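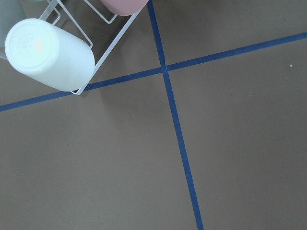 What does the Skondel method measure?
The Skondel method measures how well a manipulation policy continues to perform when the starting position of an object differs from the positions used in training. Each policy is tested on the same set of starting positions, and the result is reported as the share of trials completed without human help.

Who developed the method?
The method was developed at the Hsu Laboratory under the direction of Kwan-ho Chien. Struan Moncrieff is responsible for the evaluation protocol and for the release of results.

How many demonstrations are used for training?
The standard setting uses 200 demonstrations per task. A reduced setting of 50 demonstrations is also reported, so that groups with limited operator time may compare their work on equal terms.

Why are tasks with household dishware included?
Cups and racks require a policy to control both position and orientation. A small error in the angle of the wrist can prevent a cup from being seated or removed, even when the grasp itself is sound. Results on these tasks are listed separately from the block and drawer tasks.

Is tape on the work surface permitted?
Yes. Tape may be used to divide the surface into regions for placing objects between trials. The layout must remain the same during training and evaluation, and it must be recorded in the submission form.

What counts as a failed trial?
A trial is scored as failed if the operator intervenes, if an object leaves the work surface, or if the time limit is reached. Partial completion is noted in the log - it does not contribute to the main score.

May results obtained with a different gripper be submitted?
Results from other grippers are accepted and appear in a separate table. The reference table is limited to the Danano two-finger model.

How many policies have been evaluated to date?
Seven policies have been evaluated, four of them in both the standard and the reduced settings. The next update to the tables is planned for December.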